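Home Journal Notes About Contact

On Keeping a Household Record of Food Bought and Food Used

17 Jun 2020

5 min read

The purpose of this entry is to set out the method by which a record of food has been kept in this household since April, and to report what has been learned from it. Several readers have written to request the details. It seemed preferable to answer them together.

The record is kept in a ruled notebook. Each purchase is entered on the left-hand page with its date and price, and each item thrown away is entered on the right. No attempt is made to weigh anything. An earlier scheme, which required the use of kitchen scales, was abandoned after 8 days, as it delayed the preparation of supper and was resented by other members of the household.

Entries are made in the evening, once the kitchen has been cleared. Where an entry has been missed it is left blank and is not filled in from memory. This rule was adopted after a comparison of the notebook with the till receipts from the grocer in Fallton, which showed that remembered figures were nearly always too low. Receipts are now kept in an envelope at the back of the book until the end of the month and are then destroyed.

The greatest part of the waste, by number of entries, was fresh fruit and salad vegetables. Bread came next, followed by cooked rice. Meat and fish hardly appear on the right-hand page at all, and it may be supposed that the price of these goods encourages more careful planning. Fruit is bought with good intentions and placed in the refrigerator drawer, where it is soon covered by other things.

It was therefore decided that small quantities of fruit and tomatoes should be kept at room temperature and in plain sight. No special container was purchased. A toffee tin without its lid serves very well, being open at the top, so that its contents can be seen at a glance.
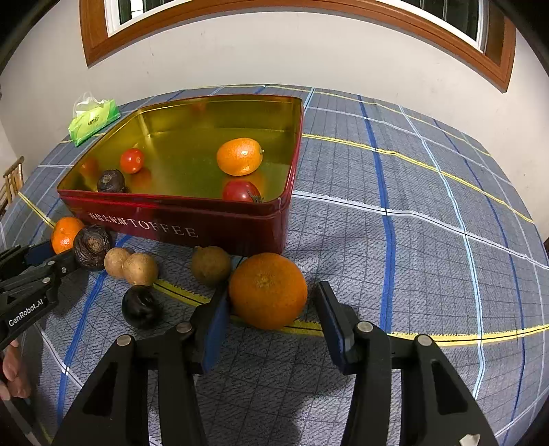

Hrefna Riis wrote to say that tomatoes kept out of the refrigerator have a better flavour but must be eaten sooner, and that a household unwilling to inspect them daily would do better to buy fewer. She added that the notebook itself might be hung from a nail beside the door, where it would be seen before a shopping trip and not only after one. Both points are accepted. The notebook has been moved, although the string by which it hangs is too short and will need to be replaced.

A different objection was received from Baldur Hallgrímsson, who considers that the keeping of such records takes the pleasure out of eating. There is some force in this. During the first weeks a certain stiffness was noticed at table, and one guest asked whether the remains of a potato would be written down. It was. The practice of bringing the notebook into the dining room has since been discontinued.

With regard to bread, the present arrangement is to slice the loaf on the day of purchase and to freeze half of it. Rice is cooked in smaller amounts. The older of the two saucepans encouraged excess and has been given to a neighbour. Soft herbs remain an unsolved difficulty. Parsley stood in a glass of water lasts well enough, but coriander has failed under every treatment so far attempted, and suggestions would be received with thanks.

Readers who wish to begin a record of their own are advised to use whatever paper is at hand and to avoid drawing up elaborate headings. Three columns are sufficient: the item, the date and the reason. The last is the most useful and the most often neglected. "Forgot" is a perfectly proper entry and occurs on almost every page of the present volume.

The record will be continued until the notebook is full. A further entry will deal with the store cupboard, in which a quantity of dried beans of uncertain age has lately been found.

Subscribe to receive new entries by email. You may withdraw your consent at any time.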